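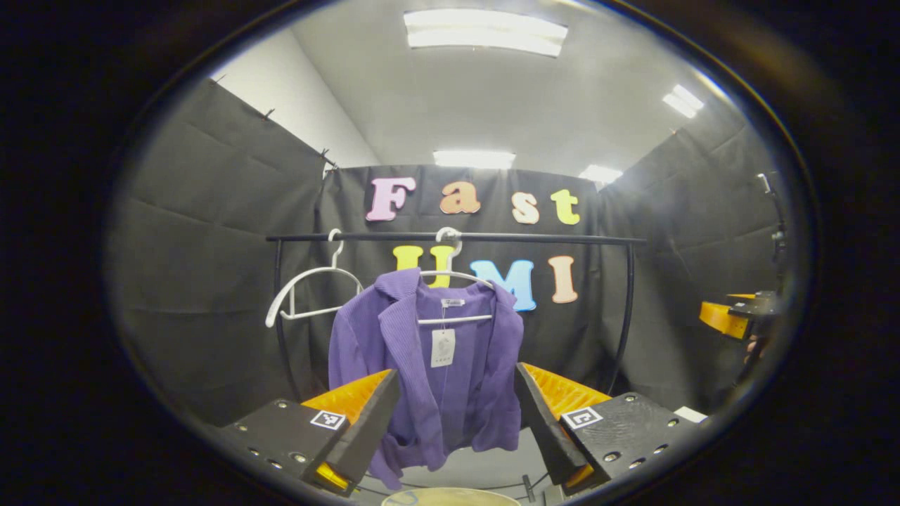

Collecting Garment-Handling Demonstrations with Hand-Held Grippers
Final project report
Blair Farquharson, Amparo Palacios, Eusebio Casado
Submitted September 13, 2025

1. Purpose

The project had one goal: to record a set of human demonstrations of clothing tasks that a policy could later be trained on. No policy was trained as part of this work. The receiving group, Dillevden, will do the training, and our deliverable was the data plus the notes in this report.

2. Setup

Recording took place in a booth closed off with black curtain. A small rack of black metal tubing stands against the back cloth, which carries the words "Fast UMI" in colored foam letters. The letters give the background some fixed texture, which plain black cloth lacks. Each operator works with 2 hand-held grippers, left and right. The fingers are black plates with orange textured pads on the inner faces, and each finger carries a square fiducial marker from which the opening width is computed.

Garments were presented on plastic hangers. We left price tags on where they were present. A hanging tag moves when the garment is touched, and we preferred to have that in the data.

3. Task definition

The main task is removal of one garment from the rack. An episode starts with the fingers open and clear of the fabric, and ends when the garment and its hanger are off the bar and both grippers are still. An empty hanger could be left beside the garment as a distractor. Its position was changed between sessions but not within one.

Ribbed knits were the hardest class. The pads hold them well, but the knit stretches before the hanger lifts, and the operator has to pull further than expected. Marcelino Miranda suggested gripping near the shoulder - this reduced the stretch and became the standard instruction from July onward.

4. Results

We recorded over 4000 episodes and kept every one that passed the checks below. A subset of 1000 was reviewed by hand by Abilio Villanueva. The checks were:

Both markers on a gripper readable at the start of the episode
No break in the pose track
Fingers open in the first second
Final state held until the recording stops

The most common cause of rejection was the second check. Tracking was lost when a sleeve or hem covered most of the view, usually during the lift. The next was operators closing the fingers before the start tone. That fault fell off after the first week of recording.

5. Limits

All episodes share one booth and one type of ceiling lighting. Nine operators took part, and all of them are right-handed. The left gripper is therefore used mostly to steady the garment - a policy trained on this set may not learn to lead with it. Dark garments are under-represented, as they were hard to separate from the curtain during review.

6. Next steps

Record a smaller set against a light background. Add left-handed operators. Log the garment type at the start of each episode instead of entering it afterward, which cost us most of the labeling time.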